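Mellor 2 arm kit, sold by Flindmont
Item no. 3169
Listing last changed 2018-08-14

Flindmont calls the Mellor 2 a "household helper in a box." We stock it anyway, with our own notes in place of theirs. It is a bench arm kit. What it does in your kitchen depends on how many evenings you give it.

In the box: arm segments, base plate, gripper, controller board, power supply, 47 screws in unmarked bags. The manual is thin and skips the cable routing. Print the Tisley build guide, which was written by people who had put one together.

Build time: Flindmont says one afternoon. Ours took 11 evenings in the shared workshop, two of them spent on the shoulder joint, which binds if you tighten it in the order given.

Software: Mamex, free download. The pick-and-place demo is fine with foam cubes. Small round things are another matter, and so is anything with a lid. The sales page claims the arm can "handle everyday containers." We would like to see the table they tried that on. Our advice is to test with an open bottle and its cap laid down apart from it, inside something with low sides, and to keep real medicine well away.

Mounting: the clamp supplied is too weak for a full reach. Bolt the base down or don't bother.

Returns: unopened kits only. The old firmware shipped until December and still turns up in some boxes, so check the sticker on the controller before you break the seal.

Spare gripper pads are sold separately and you will want them.

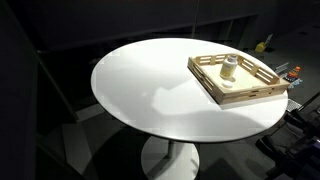

Pads come in pairs, soft or hard. We use the soft ones and still don't trust them with glass. The hard ones last longer and let go sooner. Neither type fits the first Mellor, whatever the packet says.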